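Upstairs at Prudden: The Landing Table

Gallery
Tue 26 October

The landing at the top of the stairs was the last part of the Prudden building to get furniture. For most of the year it held flattened boxes and a coat rack. Since the summer it has had a table, chairs and a steady supply of people who want to work somewhere other than their desks. This page is a short record of the table and what ends up on it. Most of the things were brought in from home and have stayed.

The table came from the old Ertürk office on the ground floor, where it was used for meetings. It needed two people to get it up the stairs and a third to hold the doors. The top was sanded and oiled before it went into use. There are still a few marks in it from its earlier life, mainly at the corners, and we have left those alone.

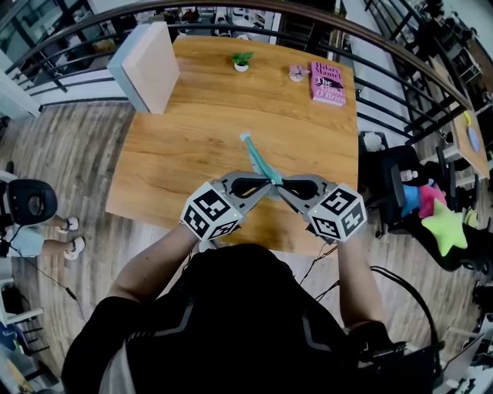
Photo: Fulgencio Campos / Prudden building gallery

1. The table by the railing. A strip of teal-green cloth is being handled at the near side, with a plant in a white pot farther up the wood. The paperback is The Giant, O'Brien by Hilary Mantel, in a pink cover. The large board standing at the corner is light pink on its face.

The spot by the railing is the one people ask for. The railing is dark metal with a wooden handrail, and it curves around this side of the landing. From here you look over to the desks and chairs on the lower floor. It can get noisy in the morning when everyone is arriving, and it is quiet again by lunch.

The plant was a cutting from a larger one in the Grosard studio. It gets watered on Mondays. Please check the soil before giving it more -- it was overwatered twice in September and lost some leaves.

The book belongs to the landing shelf, which is a loan shelf in the loosest sense. Take one, bring it back, or bring a different one. There are 50 titles on the list at the moment, mostly novels, with a few on gardening and one on bridge repair. The Mantel has been out more than most. If you are partway through a book that someone has left on the table, put your name on a slip and leave it inside the front cover.

Cloth turns up here a lot because the table is long enough to lay a piece out flat. The sewing group uses it at midday, and offcuts are free to anyone who wants them. Larger pieces go back in the cupboard at the end of the session. Pins are the one thing we ask people to be careful about, as the gaps between the floor planks seem to collect them.

Boards can be left upright on the table during the day. Overnight they should go against the wall behind the stairs, with a name on the back. Two were thrown out by mistake last winter because they had no label.

A second table, smaller and painted, is due from Evden in November. It will go at the other end of the landing and will be kept clear for people eating lunch. The long table will stay where it is. Pictures of the new one will be added to this page once it is in place -- send any you take to the front desk, with your name for the credit.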